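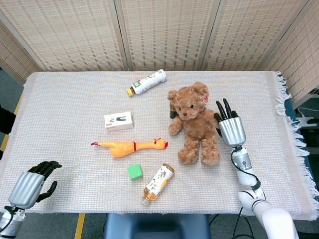
January 26, 2019

I said I'd do the table tonight and of course I haven't done the table. It's been like this since I unpacked the last box from the Clarcombe apartment, and every time I walk past I pick one thing up, look at it, and put it back down. Wajid calls it the museum. He came by after lunch to bring back my drill and stood there with his coat on, looking at the rubber chicken, and said "so this is what you moved across town?" Well, yes! Among other things.

The truth is that everything easy has a home now. Plates, towels, the winter stuff, the books (mostly). What's left is the stuff that doesn't belong to any room. Where does a teddy bear go when you're a grown woman with a one-bedroom and a single closet? He's too big for the nightstand and I refuse to put him in a bag on the shelf, I tried it and took him out again ten minutes later. So he sits up at the back of the table with his arms out like he's waiting for somebody to bring him dinner. He's still got the tag on his ear. I have never cut it off and I don't know why I'd start now. Mom always wanted to. She'd come at him with the nail scissors and I'd yell.

The chicken I could give to Valeriano's dog, I suppose, but then it would be gone in an afternoon. It was from the office party, the year we all had to bring something nobody would want, and I ended up liking mine more than anything I got that Christmas. I like the red band around its neck, it looks dressed for something. Long skinny legs. I put it away in the kitchen drawer with the whisk and the rolling pin for a day and got a fright when I went for a spoon, so back to the table it went.

Then there are the bottles. I have a thing about bottles, I always have. I keep them because they'll be good for something, and then I move apartments with them. The clear plastic one is fine, I can take that to the sink and use it for the plants, because the can I had before is lost (I think Prellis lost it, they lost the lid of my blue pot too, and I've been on the phone with them twice - 30 minutes on hold the second time and then the line dropped). The white one with the yellow cap can go under the bathroom sink with the rest. The dark brown one behind the bear I want to keep out. It looks nice with a bit of light on it, and I thought maybe the windowsill, except the windowsill here is so narrow that you couldn't stand an egg on it.

I do love the cloth though. That was the right decision. I'd been using the old oilcloth, the one with the lemons, and it made the whole corner look like a picnic. This one is pale and plain with the white tassels, and I got it in the closing-down sale at Vistura. I stood in line behind a man buying every lampshade in the place. I was going to save it for when people come over and then I thought, who's coming? Me. I'm here every night. So it's on. I already dripped tea on it and the world kept turning. I have to remember to shake it out and not put it in the dryer, the lady was very firm about the fringe.

And the screen! I haven't written about the screen. It's from Mrs. Muñoz downstairs, who was getting rid of it and knocked on my door the second day I was here to ask if I wanted "a thing for the corner." I said yes before I knew what it was. It's all woven panels, basket sort of thing, beige, with thin wooden strips between, and it folds. It took the two of us 4 tries to get it up the stairs, because it opens whenever you're not watching it, and she laughed so much on the landing that we had to sit down. Behind it is everything I'm ashamed of - the ironing board, the suitcase, the boxes I flattened and haven't taken down. From the couch you can't see any of it. I turned the two end panels in a bit so it hugs the table and now that corner feels like a little room of its own. I've eaten breakfast there every morning this week even with the museum pushed over to one side.

I tried to be strict after Wajid left. I put the kettle on and told myself I'd deal with the small things at least before it boiled. The little green block came out of the bottom of my purse, so it must be my nephew's, and I'll mail it back with his birthday card in April if I haven't lost it by then. That's one. The little white box I opened, closed, and left where it was. That's not one. Then the kettle went and I sat down with my tea and called Valeriano about the shelf.

He can put it up, he says, but the wall's plaster and he wants to look at it first. I measured it for him: 141 centimeters from the door frame to the corner (his tape, he only has the metric one, I don't argue). If I get a shelf that long then the bear gets a seat up there and the brown bottle can go beside him, and the chicken too if there's room. Then I'd have the table free. I could leave my sewing out. I could have people for dinner, three if one of them takes the stool.

He also asked had I called the gas company with the meter reading and I had not. It's 3257, I'm writing it here so I don't have to get down on the floor with the flashlight again. Call them first thing.

It's past eleven now and the radiator's doing its knocking. I moved the bear a little to the left and then moved him back. Cold feet. Need to find out which box the good socks went into, I've looked in the two by the bed and it's just scarves. Bed.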